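How to Season and Look After a Carbon Steel Pan

Posted 2/9/07

I have been cooking on carbon steel for years now and I still get a little thrill when an egg skates across the bottom of the pan. If you bought one and it's sitting in the cupboard gray and sticky with factory coating, get it out! The whole job takes an afternoon, most of it waiting, and you probably own everything you need already.

What you need

A carbon steel pan (mine is a Zornen, the plain one with the riveted handle)
Dish soap and a scrubber
Oil with a high smoke point: canola, grapeseed or sunflower
Paper towels or an old cotton T-shirt cut into squares
A stove with a decent fan, or a window that opens wide
Coarse salt
Tongs

Some people swear by flaxseed oil. I tried it on my first pan and it went on like glass, and then a month later it came off like glass too, in little black flakes all over my pancakes. Canola is cheap and it stays put.

Step 1: Get the factory coating off

New pans are shipped with wax or oil on them so they don't rust in the warehouse. It has to go before you do anything else. Run the hottest water your hands can stand, squirt in more soap than seems reasonable, and scrub inside, outside, around the rivets and down the first few inches of the handle. Rinse and do it again. My Zornen needed two rounds. The Astomex skillet I helped my sister with had a much thicker coating and took 14 minutes of hard scrubbing plus a soak, so don't be discouraged if yours fights back.

You'll know you're done when water spreads over the steel in a sheet. If it still beads up, keep going.

Dry it right away. Towel first, then a minute over low heat. Bare steel will rust while you answer the phone, and I know this because I answered the phone.

Step 2: Heat the pan

Open the window and turn on the fan. Put the pan on medium and let it warm up slowly. If you have an electric or glass-top stove, be patient with this part and don't crank it to high, or the bottom may warp and you'll have a spinner for the rest of its life. Move the pan a little now and then so the edges get their share.

The steel will start to change color. Mine went straw yellow, then bronze, then a really gorgeous blue. It's fine if yours is patchy. It's also fine if you stop before the blue.

Step 3: Oil it, then wipe nearly all of it off

Take the pan off the heat and let it cool until it's warm but you can work near it. Put half a teaspoon of oil in the middle and rub it over everything with a folded paper towel held in the tongs. Then take a clean towel and wipe it all off again, as if you had put the oil on by mistake. What's left behind is plenty. Too much oil is the number one reason for a gummy pan, and it's the mistake I see in every batch of letters.

Back on the heat. It'll smoke. Let it smoke until it stops, which on my stove is 5 minutes or a bit more, then let it cool down and do another coat. I do 5 coats the first day and then start cooking.
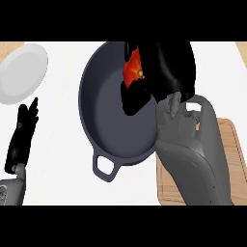
One reader wrote in after the first version of this page to say that the stovetop way never worked for her and she does all her coats in the oven, upside down, an hour at a time with the door shut. She gets a more even color up the sides, she says, and there's less smoke in her eyes. I think she's right about the sides! The oven is a great choice if your pan has an all-metal handle. If there's wood or any kind of rubber on it, stick with the burner.

For the oven, set it to 450, do the same thin wipe of oil, and leave the pan in there until the oven is cold again. Put a sheet of foil on the rack underneath in case it drips.

Step 4: Cook something easy

Your first few meals count as seasoning too, so pick things that help. Potato skins fried with salt and plenty of oil are the old standby and they smell wonderful. Onions are good. Bacon is hit or miss, depending on how much sugar is in the cure. Stay away from tomatoes, wine, lemon and vinegar for the first few weeks — acid will strip your nice new coat right down to the gray. It's not a disaster if it happens, you just go back to step 3.

Eggs can wait until the second week. I know. I couldn't wait either.

Cleaning it day to day

Let the pan cool a little, wipe it out, and rinse it with hot water. If something is stuck, throw in a spoonful of coarse salt and rub with a damp towel. A drop of soap won't hurt a pan that's been seasoned properly, no matter what your grandmother told you. What will hurt it is soaking overnight or a trip through the dishwasher. Dry it on the burner, rub in a tiny bit of oil while it's warm, and put it away.

If you stack your pans, slip a paper towel between them. Roncombe makes felt dividers that do the same job and look nicer, and I do like mine, but the towel works.

Fixing common problems

Sticky feel: too much oil. Put the pan upside down in the oven at 450 for an hour. If it's still tacky, scrub it back with salt and start a thin coat again.

Rust spots: rub them out with steel wool, rinse, dry, oil, heat. Even a pan that's orange all over can be saved. I pulled an old Lytvynenko crepe pan out of a box at a yard sale last August, so rusty I couldn't read the stamp, and it's now my favorite thing in the kitchen.

Flaking: scrub off whatever is loose and keep cooking. The bare places fill in.

Food sticks in the center only: the pan is probably going on the heat too fast. Give it longer on a lower setting, add the oil, and wait until the oil moves easily before the food goes in.

Blotchy color: leave it alone. A working pan looks blotchy for months, and then one day you notice it has gone black and shiny and you'll want to show it to people.

Next time I'll write up crepes, which are so much fun once the pan is ready — start saving your butter.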